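Guides > Renting > Tenant Questions > Move-out Cleaning Fees

Move-out cleaning fees: questions we get

By Mei-kuen Chow. Last checked May 9, 2025.

Is the cleaning fee in my lease automatically legal?

No. A fee being printed in a lease tells you that somebody typed it. Some states allow a flat cleaning charge if it was disclosed when you signed, some only let a landlord deduct what it cost to bring the place back to how you got it, and plenty leave it murky. Look up your own state before you pay, and be wary of any manager who says "everybody charges it."

My lease says "professionally cleaned." What does that mean?

Less than it sounds like. Unless the lease defines the term, you can argue that a clean apartment is a clean apartment. Managers like the phrase because it sends you off to hire someone, often a company on their own list. Ask in writing whether a receipt is required and where the lease says so.
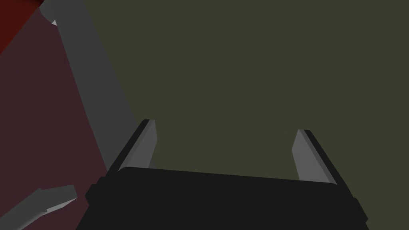
If they do want a receipt, you can usually pick your own cleaner. I have seen a "preferred vendor" quote come in well above the first independent I called for the same one-bedroom. Get two prices.

Are the cleaning guarantees worth anything?

Read the terms. Plirkico sells a "deposit-back promise," and what it promises is a second visit if you complain within 5 days. Your landlord may well take longer than that to send the itemized list. Ketilsson has a similar offer with a longer window, but it leaves out ovens, carpets and anything called "pre-existing," and those are the items people fight over.

What counts as normal wear?

Faded paint, small nail holes, carpet worn flat by the door. Grease on the range hood is dirt, and you will probably lose that one. Scuffed walls are the gray area. Managers tend to call every mark damage, tenants tend to call every mark wear, and I don't take either side's word for it without dates. How old is the paint? If it was due to be redone anyway, charging you full price for it is hard to defend.

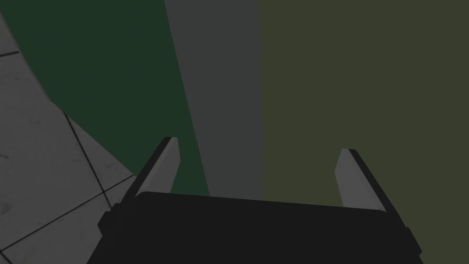

A simulated view of a dark gripper with its two fingers open.

Can they charge me before I see an itemized list?

They can try. One reader, Mikkel Vestergaard, was told he owed $122 for "general refresh" and got no breakdown at all. He asked for the invoice twice. The second reply dropped the charge and called it a system error. Maybe it was. Ask for the invoice every time.

Do I need one of those move-out apps?

I doubt it. Tenar and Kimport both offer checklists, time stamps and a "dispute-ready" report. Tenar's sample report ran to 11 pages, and I can't see a small claims judge reading past the second. Dated photos, your move-in checklist and your emails do the same work for free. If you already pay for one of these, fine, but export your files before you cancel.
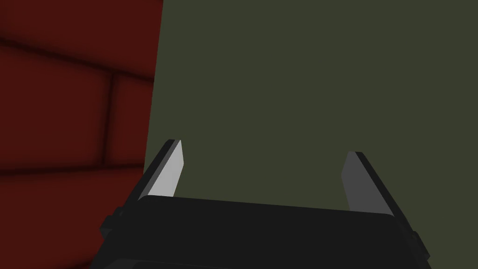 The same goes for the paid "deposit recovery" services that advertise next to them. Most send a form letter you could write yourself, then keep a share of whatever comes back.

What if they keep the whole deposit?

Send a short demand letter with the amount, the address, the date you handed over the keys and a deadline. Keep a copy. If you put down $2,000 and got nothing back and no list, check whether your state adds a penalty for that. Small claims filing fees are usually modest, and you generally don't need a lawyer.

Should I be there for the walk-through?

Yes, if they will let you. Don't sign anything that says you agree with the charges. A signature that you attended is different, and you can write "attended only" next to it.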